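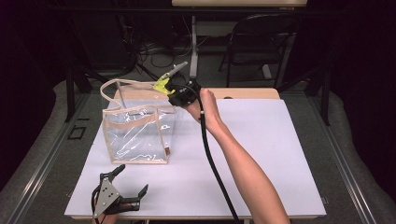

Section 4. Showing the task by hand

By now you have both hand grippers charged, paired and sitting in front of you, and you've done the mirror check from Section 3. If you skipped the mirror check, go back and do it. I'll wait. I skipped it once on a batch of 26 recordings and had to throw every one of them out, and I wrote the section!

This part covers recording: you wear or hold the grippers, you do the job yourself, and the Drondido recorder keeps track of where your hands went and what the jaws were doing. Later on (Section 6) the arms try to do the same thing. The remote control method, where you drive the arms from across the room with the Cabral handles, is in Section 5. I use it for heavy things and for anything hot. For light stuff that you'd normally pick up with your fingers, by hand is faster and the motion comes out a lot more natural.

4.1 Getting the table ready

1. Clear off whatever you don't need for the task. Coffee too. I know.

2. Set your objects where you want the first recording to start. Don't fuss over the exact spot, we're going to move them around anyway.

3. Stand where you plan to stand the whole time and reach to every part of the work surface with both grippers. If a cable goes tight at any point, fix it now. I like a loose loop by the elbow, held with one of the soft ties from the kit.

4. Switch on the head camera and look down at the work. Check the preview on the recorder. Your objects and both sets of jaws should be in it when your hands are in their working position. If you have to tuck your chin to get them in, tilt the camera down a notch instead, or your neck will hate you by lunch.

5. Open and close each gripper all the way, three times, slowly. The two bars on the preview should go from empty to full and back.

Note: If a bar stops short of full, something is caught in the jaw or the trigger spring has slipped off its peg. Both are quick fixes and both are in the back of the manual under Jaws.

CAUTION: Keep loose sleeves, lanyards and long hair clear of the linkage. It isn't strong enough to hurt you badly but it will pinch, and it pinches right when you've got a nice take going.

4.2 Your first recording

Start with something dull. One object, one move, one place to put it down. The recorder wants a task name before it lets you go on, and I'd keep it plain: what you pick up, where it goes. I have a folder from last October full of names like "good one" and "good one real" and I still have no idea what's in there.

1. Type the task name and pick Hand Gripper (Both) from the list. Pick Both even if you're only going to use one. The other hand still gets tracked, and it's a pain to add it later.

2. Bring both grippers to the rest position, low at the front edge of the work surface, jaws open.

3. Press the foot switch once. You'll hear a single beep.

4. Count to two in your head before you move. The recorder uses that still moment to settle its tracking, and if you jump the gun the first part of your path comes out crooked.

5. Do the task.

6. Go back to rest, jaws open, hold still again for a count of two, and press the foot switch. Two beeps this time.

7. Look at the preview line at the bottom of the screen. Green means keep. Yellow means the tracking dropped out for a bit, and you get to decide. Red means it's already been set aside for you.

That's one take. Mine run pretty short, and yours should too. If a single take feels like it's going on forever, split the job into two tasks and name them separately.

4.3 How to move

You'd think this would be the easy part, you've been picking things up your whole life! But with grippers on, most people either go stiff like a wind-up toy or rush through it.

Go at the speed you'd use to hand somebody a full glass of water. Come in toward the object on the line you want the robot to use, because it's going to copy your approach, wobbles and all. If you line up from the side, correct, back off and come in again from the top, you've just taught it that backing off is part of the job.

Close the jaws only once they're around the part you want. Stop for a tiny beat after they close, then lift. The little beat matters more than anything else in this section. Without it the lift and the squeeze run together in the recording, and the arm starts lifting before it has hold of anything.

When you let go, the same thing backward. Set it down, beat, open, move away.

Note: Keep your bare fingers out of it. If you steady the object with a fingertip, even once, the recording shows an object that stayed put for no reason the robot can work out. Use the other gripper to steady it.

4.4 Where to grab things

Grab by the stiffest part you can get at. I go through my own list every time I set out a new object, and it's short enough to give you here.

Bags with handles: take both straps together, up near the top, and lift straight. If you catch only one strap the bag tips and everything slides to that side. Soft clear bags are a little sneaky too, the walls shine and it's easy to misjudge where the front is, so go by the trim and the handles.

Boxes: across the narrow side, below the lid.

Anything round on the bottom: don't expect it to stay where you put it. Either set it on its flat end or give it a shallow dish to sit in.

Lightweight shapes with one firm end and one soft end: always the firm end.

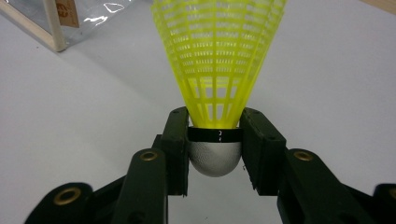 Plastic skirts and rims and thin edges all give when you squeeze them, and then they spring back when you let go and hop off to the side. The firm end gives you a grip that feels the same every time, and the jaws stop at the same width every time, so the Drondido bars make a clean flat line. If yours are jittery through the hold, you're probably on something that flexes. Move down and try another take.

Don't squeeze for dear life, either. Once the object doesn't slip when you tip your wrist, that's enough. Extra squeezing wears out the finger pads, and the Rendmont pads in particular are not cheap.

4.5 Doing it again (and again)

One take teaches the arm almost nothing. For a simple pick and place, I record 108 takes before I even try a playback. For anything with two hands, or with a bag that changes shape when you touch it, I go up to 196. My friend Torquil Jardine, who runs the Urnelow bench down the hall, goes for 400 on everything and his arms do look very smooth. I don't have the patience.

Change something small between takes:

- Slide the object a hand's width in any direction.
- Turn it a bit.
- Move the things nearby that aren't part of the task.
- Start with your hands a little higher or a little lower.

Leave these alone for the whole batch:

- Where you stand.
- The height of the work surface.
- The way you grab the object.
- The order of the steps.

The grab is the one people let drift. You start out taking the handles from the top, your arm gets tired, and forty minutes later you're hooking them from the side. The arm will try to do half of each. If you feel yourself getting lazy, take a break, have a snack, and start a new batch under the same name with a 2 on the end.

CAUTION: Take the grippers off for your breaks. They don't feel heavy, and then your wrist tells you otherwise the next morning. If you get tingling or numbness in your fingers, stop for the day.

4.6 Fumbles

You're going to drop things. What you do next depends on what you dropped and when.

If it slips before you've lifted it, and you can pick it up again in one smooth go, keep recording. Those takes are useful, the arm learns how to recover from a miss. I like to have a handful of them in each batch.

If it falls off the work surface, or rolls somewhere you can't reach without stepping, press the foot switch twice quickly. The take gets dumped and you hear a low buzz. Pick up your object, reset and go again.

If you can't remember whether you've dumped it or kept it, check the take counter in the corner of the recorder. It only goes up for keepers.

Note: A double press that's too slow counts as a stop and then a start, so now you've got a bad take saved and a new one running. Press once to stop, wait for the two beeps, and delete the last two takes from the list by hand.

4.7 Saving and checking the batch

1. Press Finish Batch. Don't unplug anything while the bar is moving.

2. Open the list and sort by length. Look at the longest few and the shortest few. The long ones are usually you scratching your nose, and the short ones are usually an accidental foot press.

3. Play back any yellow takes at double speed. If the gripper path jumps while the camera view stays smooth, delete the take.

4. Look at the jaw bars for ten or so takes, one after another. They should all have the same basic shape: open, closed, flat, open.

5. Copy the batch to the Cabral folder and wait for the check mark before you close the lid.

Wipe down the finger pads with a dry cloth, coil the cables loosely and hang both grippers up with the jaws open. Leaving them clamped overnight puts a dent in the pads.

Changes to this section, 6/27/19: step 4 in 4.2 used to say count to one. Two works better. I also took out the part about the old hand strap, so if yours still has the buckle, use the strap page from the previous version.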